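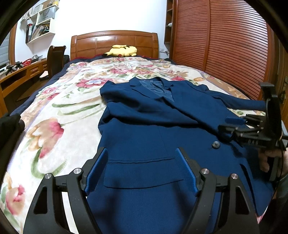
Tuesday
Posted by Isah

My project was on folding a blazer for travel, and I picked it for a very selfish reason: I had to get one into a backpack in February and it came out looking like a paper bag. So when our textiles class had to choose a home-care question to test, I already had mine. Which fold leaves the fewest creases?

I tried three ways. The first was the plain fold, sleeves across the front and then in half. The second was the inside-out shoulder fold, where you push one shoulder through and tuck the other one into it so the lining ends up on the outside. The third was rolling it around a T-shirt (my roommate swears by this one). Each folded blazer went into my Dutesel bag under a stack of textbooks for 90 minutes, then came out and hung on the closet door. I counted every crease I could see from arm's length, front and back, and did the whole thing enough times to get 16 trials in total, counting one practice run I kept because it went fine.

I did all the folding on my bed, because my desk has things on it and the floor is, well, a dorm floor. A bed is softer than I wanted, though! The blanket sinks under your hands and the bottom layer slides around, so now I lay the blazer out with the collar toward the pillows, smooth it from the neck down, and only then touch the sleeves. If a shoulder bunches up at the start, everything after it goes crooked, and you get one long fold straight across the chest that won't shake out.

The plain fold was the worst, which I expected. Rolling did better on the sleeves but wrecked the lapels, and it took me forever. The shoulder fold won, with the fewest creases in all but two of its trials, and most of those were at the elbow. Pocket flaps were a problem every time. If the flap was even a little bit turned up when I folded, it stayed that way.

Things I'd change: I only used one blazer, and I got quicker at the shoulder fold as I went along, so the later trials probably had an advantage. I also steamed it between trials with a borrowed Zitier steamer, and I doubt I did that the same way each time. Next I want to try it in a hard suitcase and leave it overnight.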